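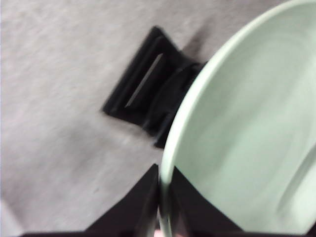 Yasir Hashmi

Werno has opened orders in the United States for the Clundent, a four-wheel electric counterbalance forklift aimed at warehouses with narrow dock approaches and low trailer roofs. Deliveries to dealers start in July.

The truck replaces the company's older three-wheel model, which stays in the parts catalog but is no longer built to order. Wheelbase is shorter than on other four-wheel trucks in the Werno range, and the steer axle has been redesigned to allow a tighter turn at the end of an aisle. The counterweight is cast in one piece and sits lower in the chassis.

Power comes from a lithium-ion pack mounted under the seat plate. Charging is through a side port that can be reached with the operator still seated, and the pack can be topped up during breaks without a full cycle. Lead-acid packs are not offered. Buyers moving over from the older model will need the new charger, as the connector has changed.

The standard mast is a two-stage unit with 40 inches of free lift. A three-stage mast is available as a factory option and cannot be fitted later by the dealer. Both masts take the same carriage, so existing side shifters and fork positioners from the Werno range carry over. Rated capacity drops when an attachment is fitted, and each truck ships with a plate showing the reduced figure for the attachment ordered.

"Most of the questions we had from fleet managers were about service access," said Shinji Imai, product manager for the Clundent. "The floor plate lifts out without tools, and the hydraulic filter is at the front of the bay. On the old truck you had to take the seat off first."

Scheduled service is set at 300 operating hours for the first visit. The hour meter shows a reminder on the display and logs any overrun, which the dealer can read through the diagnostic port. Mast chains are checked at the same visit.

Leasing is handled by Skurero, which lists the two-stage truck at $2,924 a month on its short-term plan. The plan has a minimum term of 6 months and includes the charger, scheduled service and one set of drive tires. Damage to forks and overhead guard is excluded, as is freight to the site. Longer terms are quoted by the dealer.

Dealers will take bookings for site demonstrations from Wednesday. A level floor and a three-phase supply are required.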